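LISTA DE COMPROBACIÓN — HERRAMIENTA MANUAL Y PUESTOS DE MONTAJE
Centro: Rolcombe, nave de montaje
Fecha: 20 de marzo de 2024
Periodicidad: semestral (próxima revisión, julio)

1. Vías de paso despejadas. Conforme.
2. Extintores accesibles y con precinto. Conforme. El del muelle tiene la etiqueta ilegible; sustituir.
3. Iluminación en plano de trabajo, mínimo 1.000 lux en montaje fino. No conforme en el puesto 7: medida por debajo del mínimo. Luminaria pedida a Weidemann.
4. Alargadores y regletas sin empalmes. Conforme.
5. Estuches de puntas y destornilladores: cierre, bisagra y alojamientos. Conforme con observación. Los estuches se dejan abiertos sobre la mesa durante el turno — admisible si se cierran al terminar. 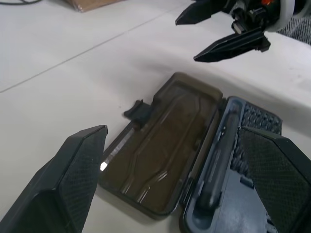 Estuche abierto sobre la mesa. 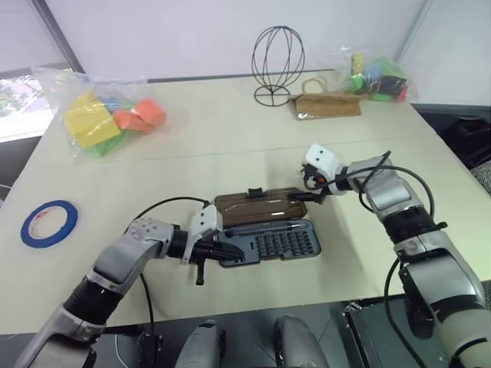
Servicio de Prevención y Mantenimiento — Rolcombe

6. Mangos sin grietas ni grasa. Conforme. Retirados dos destornilladores planos con la punta redondeada.
7. Llaves dinamométricas con calibración vigente. No conforme. Una llave Endik caducada; queda bloqueada hasta su envío al taller de Plenddale.
8. Limas con mango montado. Conforme.
9. Contenedor de trapos impregnados con tapa. Conforme. Vaciado irregular — fijar día en el parte semanal.
10. Botiquín. Falta suero fisiológico; las gasas caducan en julio.

Plazo para las no conformidades: 10 días laborables. El punto 3 se vuelve a medir con la luminaria instalada y el resto del alumbrado encendido.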